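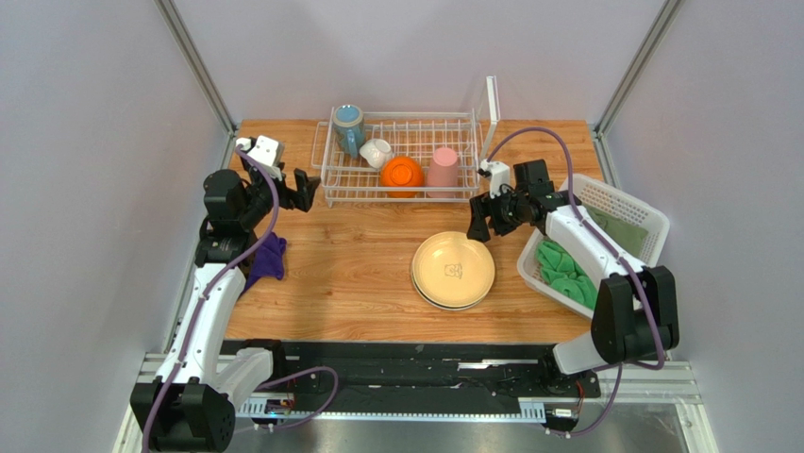

What is Tilahun?

Tilahun is a small cooking school and community kitchen where home cooks teach other home cooks, mostly Ethiopian food to begin with and a good deal else these days.

Who we are

If you've found your way to this page you have probably eaten something at our long table already, or a neighbour has told you about it, or you've walked past on a Watavport evening and wondered what on earth smelled so good. (Onions, almost certainly. We cook a great many onions, very slowly, and the smell gets into the street.) Whichever it was, welcome, and please make yourself comfortable, because we do tend to go on a bit when we talk about this place.

The school was started by Mesfin Alemneh and his sister Tsion, who had been feeding friends in Tsion's flat for years before it became plain that the flat was the wrong size. People would come for dinner and end up at the stove, asking how the lentils got that colour and why the injera had holes on one side and not the other. Tsion would show them. Then they would come back the next week with a cousin. At some point Mesfin worked out that they were running a cooking class without meaning to, and that it might be kinder to the downstairs neighbours to run one on purpose.

They found the old haberdashery in Clistia Lane, which had good windows, terrible plumbing and a landlord who liked the idea. The plumbing took most of a winter. The first proper class was held on October 29, 2018, with seven people, two borrowed gas burners and a tablecloth that had belonged to the Alemnehs' grandmother. Tilahun was her family's name, and we have always thought she would have had plenty to say about our chopping.

What we teach

Our beginners' course is still the heart of it. Over six evenings you'll make berbere from whole spices, learn to handle teff flour, keep a batter going at home, and cook a full spread of wots and vegetable dishes, finishing with a dinner you can bring a guest to. The fermenting is the part that makes newcomers nervous, and it's the part they end up writing to us about months later, usually with photos of the jar.

Sosina Lemma runs the coffee ceremony afternoons, which are a favourite with all of us. She roasts the green beans in front of you, grinds them, and brews three rounds in the jebena, and there is no hurrying any of it. Please don't book a dentist's appointment for straight afterwards. There's popcorn, there's a lot of talk, and by the third round people who arrived as strangers are generally swapping recipes and phone numbers.

Virgilio Ignacio joined us after taking the beginners' course twice (he says the first time was for the food and the second was for learning). He grew up in a Filipino household where vinegar was treated with great seriousness, and his adobo and pickling nights have brought a whole new crowd through the door. Nest Dafis bakes. She came to us from Wales by a very roundabout road, and her winter bread course, which opens each November, has a waiting list that we apologise for in advance. If you miss out, put your name down anyway — places do come up, and she has a soft spot for people who turn up at short notice with their own apron.

How a class works

We keep groups small enough that everybody gets to a stove. You'll be cooking in pairs for most of the evening, and then we all sit down together and eat what's been made, including whatever has gone a bit wrong. Our teachers will happily tell you about their own disasters if it helps. Mesfin once made a shiro so thick that it had to be sliced, and he is still reminded of it at every staff dinner.

You don't need any experience, and you don't need to bring anything except a container for leftovers. Ingredients and aprons are all here. Most of our Ethiopian menu is free of meat and dairy, and teff is naturally gluten-free, though some of our other flours aren't, so do let us know when you book if you need us to be careful about anything. We would much sooner have a long phone call beforehand than a hungry guest on the night.

Everyone helps tidy up at the end. It's a rule Tsion brought over from the flat, and some of the best conversation of the evening happens with a tea towel in hand.

Around the neighbourhood

On the last afternoon of each month we open the kitchen for a shared lunch, and you pay what you can. The first one drew 34 people and we ran out of bread before the second sitting. These days we cook for roughly 100, with much of the veg coming from Stasell, the growers' co-operative up the hill, who let us have whatever is glutting that week. This explains the silverbeet. We are sorry about the silverbeet, and also rather proud of how many things we've learned to do with it.

We also run after-school sessions for kids aged eight and up, and a quiet morning group for anyone who has found themselves cooking for one and would like some company while they do it.

Coming to see us

You'll find us halfway down Clistia Lane, behind the green door, with the bell that sticks (push it hard, then knock). The front room seats 80 for private dinners if everyone is friendly about elbows, and we're glad to talk about birthdays, work gatherings and the odd small wedding. Bookings for classes go through the office, and Sosina answers the phone most mornings. If she doesn't pick up she is roasting coffee, so leave a message and she'll ring you back once the beans are out of the pan.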